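Home | Tables | Breakroom | Parts | Contact

Plevudon Rectangular Break Table, Light Gray

The Plevudon is a rectangular table for breakrooms, lounges and other shared areas where people eat and drink. It ships in one finish, light gray gloss, from our Clurham warehouse. Orders placed by 2 p.m. leave the next working day. 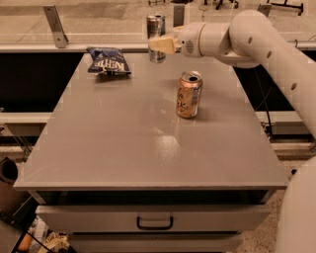 Gloss finishes show reflections more than matte ones, and buyers should check the lighting plan before ordering. Under overhead fixtures the top picks up a bright patch, visible in front of the open gold can. The can and the blue Kettle chip bag also throw soft shadows on the gray. Where glare is a concern, place the table between rows of lights. The finish is rated for 3,000 wipe cycles with a damp cloth and mild soap. Do not use scouring powder or solvent cleaners.

Ordering notes

- Lead time for orders of 12 or more tables: 10 working days.
- Tables ship assembled, one per pallet. A loading dock or lift gate is required.
- The wide gray drawer below the front edge of the top comes fitted. Leave clear floor in front so it can open fully.
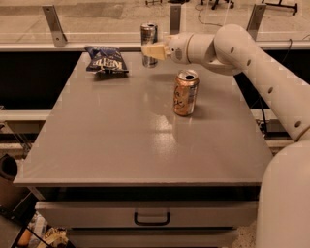
Care and warranty

Wipe up soft drink spills the same day. Dried sugar dulls the gloss and should be softened with warm water before wiping. The top is covered for two years against peeling and discoloration. Scratches are excluded.

Related items
Valderrama Stacking Chair
Cevari Recycling Station
Cevari Snack Cart
Plevudon Replacement Drawer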